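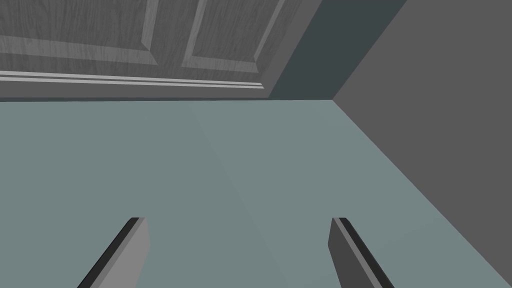 The grant from the Nellis Fund pays for shared meals and social events for staff at Masell College, and this report covers the autumn term and the first weeks of the spring one. We held six events against a target of six. Total attendance was 381, counting people once for each event they came to. Evening and weekend staff are still the group we reach least. Most lunches finish before their shifts start, and what they meet on the way in is a closed grey door with the panels and ridged moulding shown at the top of this report. We moved two events to a 5.30 pm start to deal with this, and both were better attended by cleaning, security and library staff than the lunches were.

February
By the Staff Events Office
2 min read

Events held

The term opened with a welcome breakfast in the Erdős Building. It was followed by a soup lunch, a quiz, a long-service tea, the winter dinner and a Saturday family morning. The winter dinner was the largest. Food came from the college kitchen except at the dinner, where we used an outside caterer. Vegetarian and halal choices ran out early at the soup lunch. We now ask for dietary needs on the sign-up form and order from that.

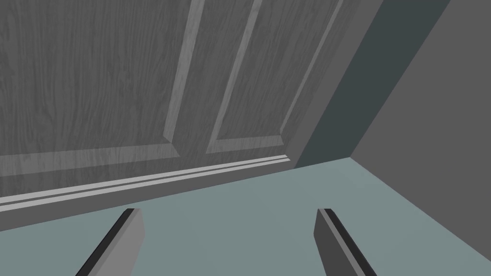

Panel door with a wood-grain surface.

Spending

Catering took the largest share of the money, as planned. Room hire was lower than budgeted because the Erdős Building made no charge for daytime use. Raffle prizes were given by Ulteck, which supplies our print room, so the prize budget has not been touched. We would like to move it to catering for the summer term and ask for your agreement to this.

The music budget is slightly overspent. The band booked for the dinner cancelled and the replacement cost more - the difference has been met by the college.
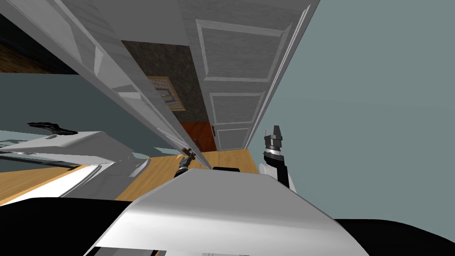

White panelled door with a small dark handle.

Next steps

Two events remain under this grant, a spring lunch and an end-of-year picnic. The lunch will be served in two sittings so that offices can stay open. We have not yet settled a wet-weather room for the picnic. Feedback forms from the winter dinner are still coming in and will be sent with the final report.

Home News Staff life Reports Contact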